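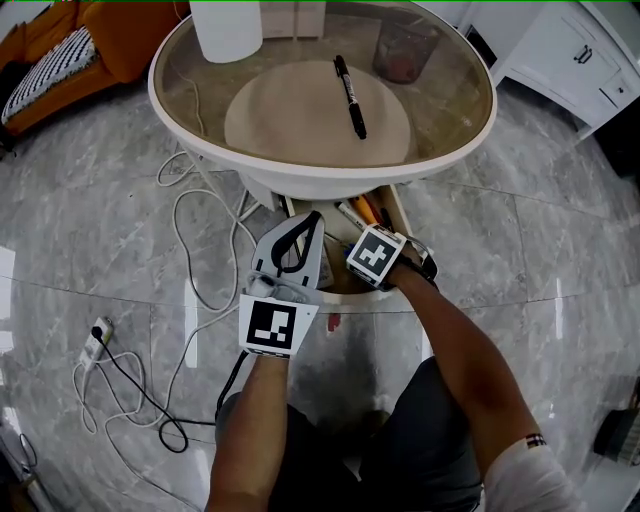
*The round glass table, with the pen drawer open.*

I have finished Lyimo! It took me 28 evenings, and I want to write something while I still remember all the names of the villages.

For those who don't know it, Lyimo is a small adventure game by Hendex. You are a mail carrier on an island, and every letter you deliver opens a new path or a new cave. There are 105 letters. I delivered all of them, also the one for the lighthouse, which made me restart 4 times (the wind pushes you from the stairs and you lose your bag).

What I liked most is the map. The game doesn't draw it for you. You must make your own on paper, and mine is now very ugly but I am proud of it. My cousin Loukia played the same weeks as me and her map looks completely different, even if the island is the same one.

I liked less the fights. The crabs in the second cave take too many hits, and the shield button is in a strange place for my small hands. Also the music in Toltville, the harbor town, repeats after one minute.

Now I am looking for the next game. Loukia says I should try Jitetti, but she told me it has more fights than Lyimo, so I am not sure. If you have played it, please write me in the comments if the crabs are there too.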